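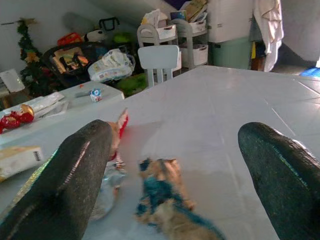 *A gold-brown wrapper and a smaller red and white one.*

Trudari heats 200 flats from one boiler house, and in September the residents began, quietly, to open their windows. Solheim, the firm that fitted the controls, calls this "user-side regulation".

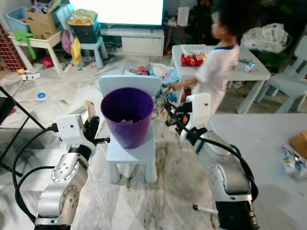 *Purple bucket, small blue chair, marble floor.*

The fault is an old one. Five blocks share four sensors, so the fifth is warmed on trust – and generously. Wasteck, hired to audit the pipes, found the valves stuck at 70 per cent.

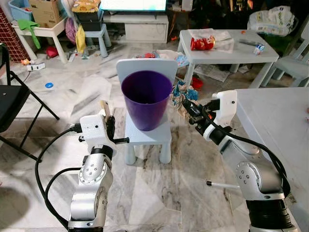

New valves are on order from Skultora. Until they come, the advice is to wear less.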